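Bultodville to close Brimura Road swimming pool for repairs until July

The public pool on Brimura Road will close next month so that the town can replace its filtration system and repair cracked tiles in the deep end, officials in Bultodville said.

The pool has 1,521 registered members. Passes that run out during the closure will be extended, and swimmers can ask for a refund at the front desk.

"The pumps are past repair," said Vaughan Costigan, the town's head of recreation. "We would have had to shut down in summer if we left it any longer."

The school swim team, which has 187 children on its list, will train at the Viltari center across town. Coach Senga Sutherland said practice would move to 6 a.m. on school days.

The town council approved the repair contract by 2 votes.
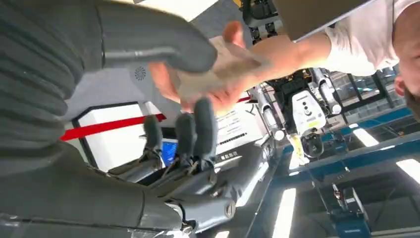
The center at Viltari has 200 lockers and is open to Brimura Road members at no added cost during the work. Evening swimmers will pass through its front hall on the way to the changing rooms. The picture shows a grey robot hand, with rubbery pads on its fingers and small metal screws at their base. The hall closes at 8 p.m.

Residents with questions about passes can call Tahsin Samarakoon at the recreation office.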